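흙미장(황토 벽) 갈라짐, 초벌만 다시 해야 할까요?

작성자: 옴빌흙집

농막 옆에 작은 흙벽 창고를 짓고 있습니다. 벽 두께는 325mm이고 흙, 모래, 짚을 섞어 쌓았습니다. 초벌 미장을 올린 뒤 수요일에 보니 남쪽 면에 실금이 많이 생겼습니다. 북쪽 면은 멀쩡합니다. 배합은 흙 1에 모래 2, 짚은 눈대중으로 넣었습니다. 다 긁어내고 다시 해야 하는지, 그냥 재벌로 덮어도 되는지 궁금합니다. 재벌은 12월 전에 끝내고 싶습니다.

작성자: 모래두삽

남쪽만 갈라졌으면 햇볕에 너무 빨리 마른 겁니다. 실금은 덮어도 됩니다. 저는 더 심한 것도 그냥 덮었는데 괜찮았어요.

작성자: brudska_mud

먼저 금의 종류를 구분해야 합니다. 손톱으로 눌러서 가장자리가 들뜨지 않으면 수축 금이고, 그 위에 재벌을 올려도 됩니다. 두드렸을 때 속이 빈 소리가 나면 그 부분은 떼어내야 합니다.

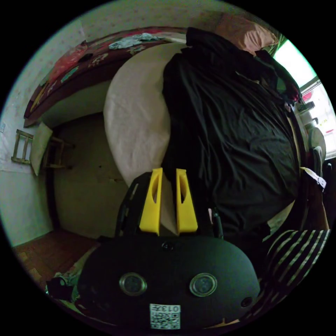
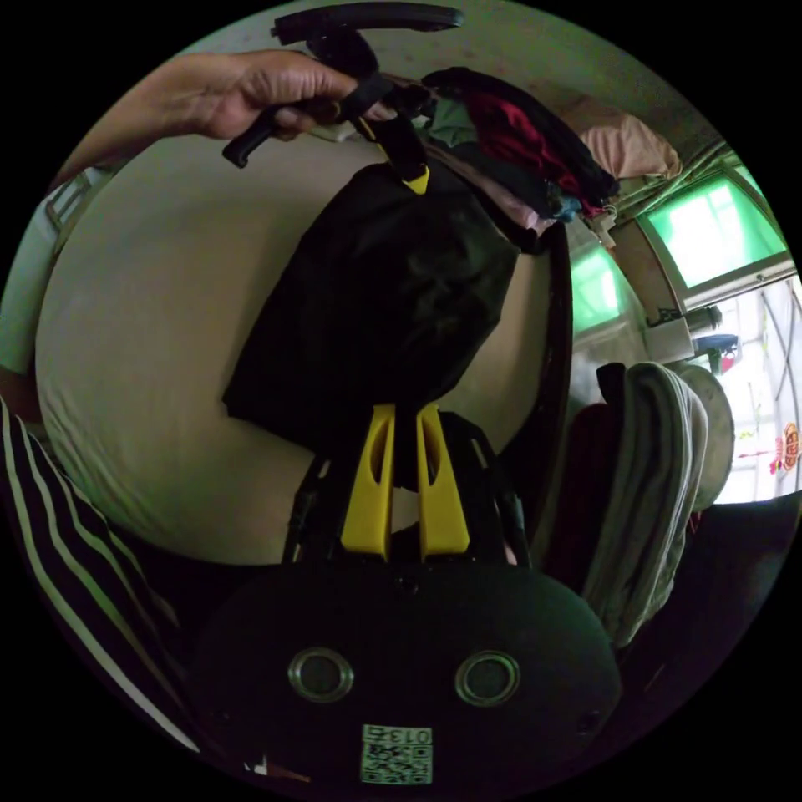
떼어낸 자리는 분무기로 물을 두 번 뿌리고, 물기가 스며든 다음 흙물을 묽게 타서 붓으로 바릅니다. 그 위에 새 반죽을 눌러 붙이세요. 반죽은 바로 쓰지 말고 하룻밤 덮어 두는 편이 낫습니다.

배합은 흙마다 점토 함량이 달라서 1 대 2가 맞는지 글만 보고는 알 수 없습니다. 모래를 2, 2.5, 3으로 바꿔 가며 손바닥만 한 시험 조각을 벽에 발라 보세요. 마른 뒤 금이 없고 문질러도 가루가 많이 안 나오는 배합을 쓰면 됩니다. 짚은 짧게 썬 것으로 늘리세요.

남쪽 면은 젖은 마대를 걸어 이틀 정도 그늘을 만들어 줍니다. 비닐은 벽에 붙이지 마세요. 얼룩이 지고 마르는 속도도 고르지 않습니다.

12월 전이라고 하셨는데 날짜보다 밤 기온을 보셔야 합니다. 덜 마른 상태에서 얼면 겉이 일어나서 봄에 전부 다시 해야 합니다. 밤에 영하로 내려가기 시작했으면 초벌 상태로 두고 비만 가려 주세요.

작성자: 훔빌아래

저도 같은 문제로 찾다가 봅니다. 짚 대신 왕겨 넣으신 분 계신가요? 저는 넣어 봤는데 금은 줄었지만 면이 거칠어서 마감은 따로 체 친 흙으로 했습니다.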